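Perari handheld grippers — setup and upkeep notes

Read me before you pick up a pair. I look after the two Perari grippers for the Pellthorpe bedding and clothing recordings, and most of what follows is stuff I kept repeating to people over chat, so I finally typed it up. Last big edit October 8, 2022.

What's in the folder

There are 468 recordings, all two-handed, all soft things on beds: quilts, jackets, blankets. The upkeep log sits next to them as a plain text file. If you only want the recordings, skip down to the known problems and go from there. If you're going to handle the grippers, please read the whole thing (it's short!).

Pads

The blue pads are the part that wears. They pick up lint like crazy, and a linty pad slides on anything shiny. I wipe mine with a damp cloth before every session and let them dry all the way. Swap the pads every 50 sessions, or sooner if the edge starts to curl. Always swap both pads on a gripper together — one new and one old gives you a lopsided pinch and you'll be chasing it all afternoon.

The spare pads from Kabbaj fit fine, but they come a hair long. Trim them on the bottom end only.

Screws

The silver screws at the finger joints work loose. I don't love the stock ones but I haven't found better. Go over them with the small driver until they're snug, then back off a touch and squeeze the handle a few times. The fingers should open all the way on their own. If they stick, you went too tight. I tried thread locker in May and regretted it, so please don't.
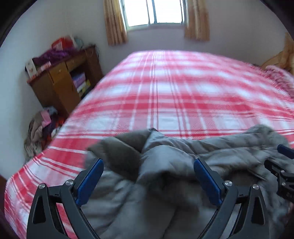
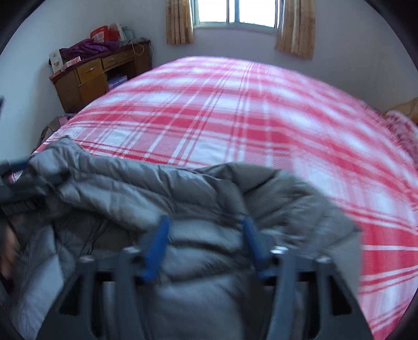 Gripper fingers with the blue pads, over gray quilted fabric on the plaid-covered bed.

Camera and view check

Do this after any pad or screw work. Hold the gripper level over the bed, open it, and look at the preview. You want both pads in view with a clear gap between them, low in the picture, and a good piece of the bed past them. If one pad sits noticeably higher than the other, the mount has twisted. Loosen the clamp, straighten it, tighten it again, look again. It usually takes me 3 tries.

Clean the lens last, with the lens cloth. The pad cloth is full of lint and will make things worse!

Putting them away

Fingers open, pads not touching anything, both grippers in the Clollania case with the foam side up. Stored closed, the pads take a dent overnight. Batteries come out and go in the side pocket. Add a line to the log if you changed anything, even if it was just one screw.

Known problems

Fast moves blur. Older sessions have more of it than I'd like.

Windows blow out to white in the daytime recordings. I've left the exposure alone so that everything in the set matches.

The left gripper has a little play in its outer joint. New bushings are on order, and I'll note the session number here when they go in.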